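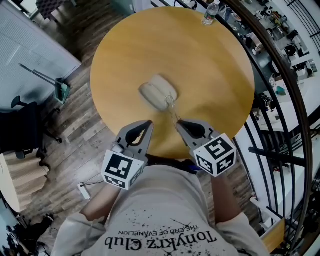 A corded mouse on a round wooden table.

Workshop Geometry: Easy Ways to Find the Middle of Things

Finding the middle of a round board used to drive me up the wall. I'd lay a ruler across it, slide it around looking for the widest spot, make a mark, and then miss by just enough to spoil the job. A little bit of school geometry fixes that, and I love how well it works on real wood!

The corner trick

Any triangle drawn inside a circle with one side running straight through the center has a square corner where the other two sides meet. Turn that around and you have a center finder. Put the corner of a carpenter's square (or a sheet of printer paper, it works fine) right on the edge of your circle. Mark the two places where the arms cross the edge and join them with a straight line. You've just drawn a diameter. Move the corner a good way along the edge and do it again. The center is where the 2 lines cross.

If your square is too small for the circle, use a big piece of cardboard with a factory-cut corner. I keep one behind the door that came off a Skindier shelf box.
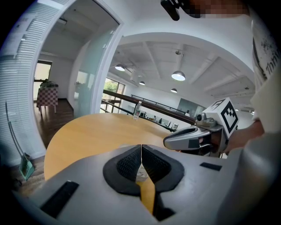 Bottled water near the far edge of the tabletop.

No square corner handy?

Draw any straight line across the circle from edge to edge. Measure it, mark its midpoint, and draw a line through that mark at a right angle. Do the same with another line at a different slant. Those right-angle lines cross at the center too. Longer lines give a better crossing, so don't be shy with them.

Maximiliano Insaurralde wrote in to ask about a round top that isn't quite round anymore. Wood moves across the grain, so an old top can end up a touch oval. Try the corner trick in several spots and you'll get a tiny cluster of crossings. Pick the middle of the cluster and get on with your day.

Getting the size from a tape

Wrap a cloth tape around the rim and divide by pi. A rim of 2647 millimeters comes out just under 843 across. For an 18 inch stool seat, the rim should read a little over 56 and a half inches, so you can check how much edging to buy before you leave the house. Add extra for the joint!

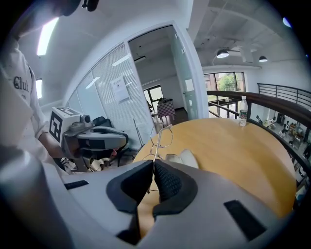 Thin metal frames with angular rims.

Splitting a board evenly

Want 7 equal strips from a board of some awkward width? Lay the ruler at a slant, with zero on one edge and 7 (or 14, or 21) on the other. Tick off the equal steps and you're done, with no fractions at all. Run your lines parallel to the edges from there.

Remember that a saw eats some wood on each cut, so these are layout lines, and your strips will come out slightly narrow.

Next up: drawing an oval with string and two nails.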